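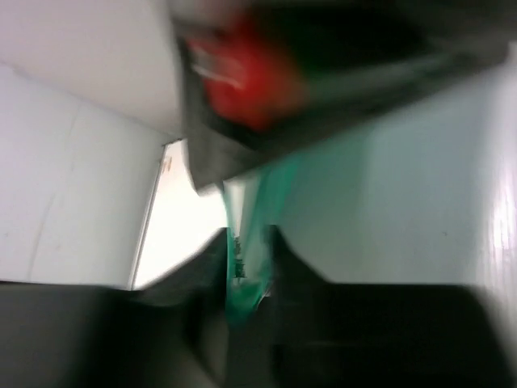
Do the software checks have to be repeated if only the perception model was changed?

Repeat sections 2 through 4 in full. The controller takes its stop distances from the perception output, so a new model counts as a change to the controller. Section 1 can be carried over if the cell has not been powered down.

Janjua cell, two-arm tabletop station
Software safety checklist, February
Control stack: Nenico. Planner: Rallel. Logging and replay: Miren.
Results are marked OK, OK WITH COMMENT, or OPEN.

SECTION 1. STARTUP AND COMMUNICATION

1.1 Both arm controllers report the same Nenico build at startup.
OK

1.2 Watchdog stops both arms when commands are missing for 300 ms.
OK
Comment: Tested by stopping the command process from the terminal. Repeated with the network cable pulled. Same result both ways.

1.3 Startup is refused if a wrist camera stream is missing.
OK WITH COMMENT
Comment: Startup is refused, but the message only says "stream error." It should name the left or right camera. Change request entered.

1.4 Clock offset between camera streams and joint data is logged.
OK

SECTION 2. PERCEPTION

2.1 Model version on the station matches the version in the release note.
OK

2.2 Detections below the confidence limit are not passed to the planner.
OK

2.3 Frames with heavy motion blur are flagged and left out of pose estimates.
OPEN
Comment: The flag is written to the Miren log, but the pose filter still uses the frame. Limit wrist speed to the slow setting until this is fixed.

2.4 Object in the grasp is kept separate from similar objects on the table.
OK WITH COMMENT
Comment: Run with two markers of the same make. The track on the held marker must not jump to the one lying down. One jump was found in 27 replayed runs, at the moment the fingers closed. Log saved.
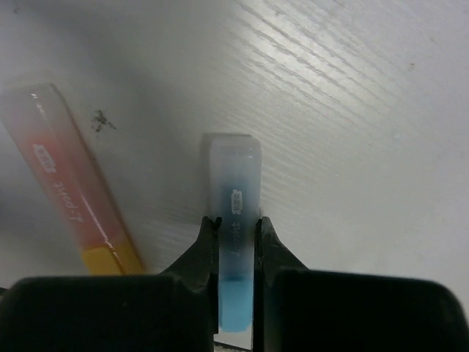

Item 2.4. Blue marker held between the fingers, red marker on the table to the left.

2.5 Glare on the tabletop does not create false objects.
OK
Comment: Checked with the overhead lights on and again with them off.

SECTION 3. PLANNING

3.1 Planner stops with an error if no path is found in 900 ms. It must not reuse the last path.
OK

3.2 Collision model includes the drawer unit, the black organizer, and the side walls.
OK WITH COMMENT
Comment: The organizer is modeled as a solid box. This is acceptable for now. Do not plan grasps inside the compartments with this model.

3.3 Drawer position is updated in the collision model after every open or close command.
OPEN
Comment: The update is sent when the command ends, even if the command failed. An open drawer can then be stored as closed. The update should come from perception. Until then, the operator confirms the drawer state on screen before the next step.

3.4 Approach to the drawer knob keeps the set clearance from the organizer.
OK
Comment: Check both fingers. The right finger has less room.
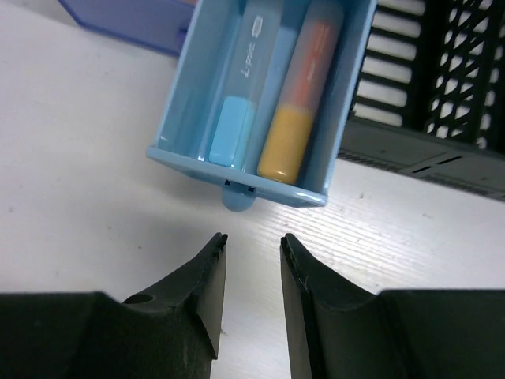 Item 3.4. Fingertips on either side of the light blue knob, two tubes in the drawer.

3.5 Force limit is active before the fingers close on the knob.
OK
Comment: The limit is loaded from the task file. If the task file has no value, Nenico uses the default, which is lower. Correct behavior.

SECTION 4. TWO-ARM OPERATION

4.1 Minimum distance between the arms is checked on the full arm model, including the wrist camera mounts.
OK WITH COMMENT
Comment: The mounts were added to the model in this release. Cables are still not included. Both arms have a purple cable that loops out past the arm, and the planner knows nothing about either one. Keep the cross-table moves in the approved list and do not add new ones without a slow run first.

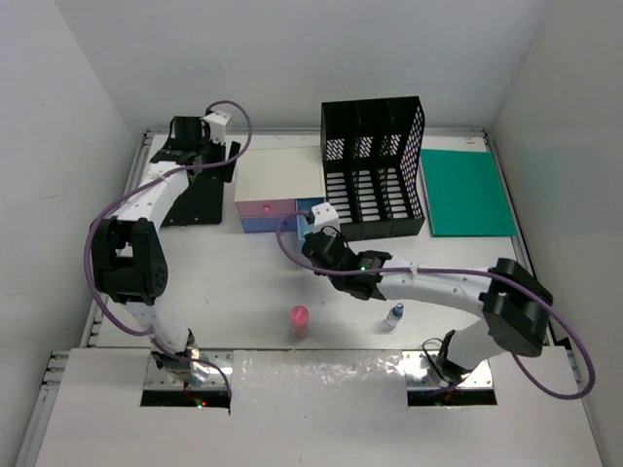

The same limit applies to moves made by hand through the jog panel. Jog commands go around the Rallel checks and are only covered by the joint limits in Nenico, so use one arm at a time when jogging.

4.2 A stop on one arm stops the other.
OK
Comment: Measured from the log at about 400 ms for the slower direction. Within the station limit.

4.3 Restart after a stop needs an operator action on screen.
OK

4.4 After a restart, neither arm moves until a new plan has been made.
OK
Comment: The old plan is still drawn in the viewer. It is not executed, but it should be cleared from the display.

OPEN ITEMS CARRIED FORWARD

2.3 Blurred frames used in pose filter. Slow setting required.
3.3 Drawer state stored after a failed command. Operator confirmation required.

Station may be run with the restrictions listed. Recheck 2.3 and 3.3 when the next Nenico build is installed, and attach the Miren logs for both items to the recheck form.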